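Visit notes, Randden molding plant, November

The tour covered the tool shop and hall 2. Pisov supplies the presses, all electric, and resin arrives dried from a central silo – no hopper dryers at the machines. Color changes take six minutes with purge compound. Tools are pulled for cleaning every 2,000 cycles, vents first.

Zhenhua Dong ran the session on draft angles and sink marks. Most of it concerned wall thickness behind embossed lettering.
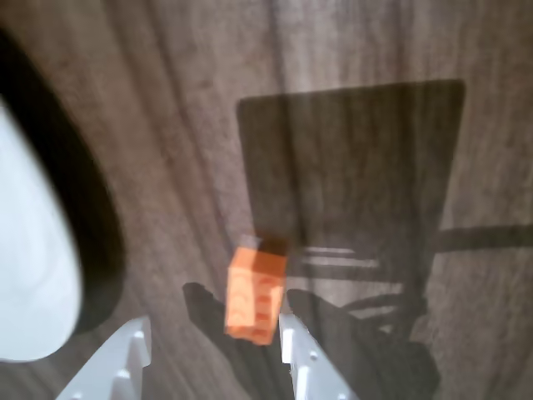 Guilan Bai disagreed on the cleaning interval, saying filled grades clog the vents well before that and three tools in hall 2 already show burn marks.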